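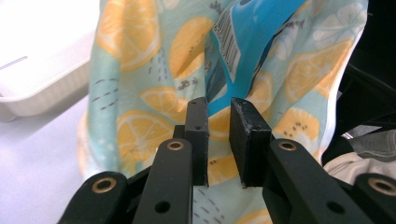 A reviewer from Kurum wrote to us that showing by hand is only slow programming, and that the robot would learn the same from a good simulator. I will start my talk with this remark, as I think half of the room agrees with it.

(wait a little)

My answer is cloth. At Brekke we tried the simulator first, for 14 weeks. The simulated towel was very polite. Real fabric sags between the fingers, it hides its own corner, and the label comes up where you don't expect it.

So we changed to the hand-held gripper. The person holds the same kind of jaws the robot has, and must solve the fold with two fingers only. People find this annoying for the first hour. After, they stop to pinch from above and begin to slide one finger under the fold. Say this slowly, it is the main point.

Numbers: 1268 demonstrations by hand, 214 by remote control with the Justix arm. Remote control took about four times longer for each one, and our operators got sore wrists. But the arm never reached a pose it could not repeat – with the hand tool we had to throw such recordings away.

Mention Fudham here. They share their folding data with us from June.

If somebody asks about patterned cloth: yes, we mix plain and printed on purpose. We didn't test fur or anything with zippers.

If somebody asks about force: we record only the opening of the jaws, and I know it is a weak place. Go back to slide 2 if there is time.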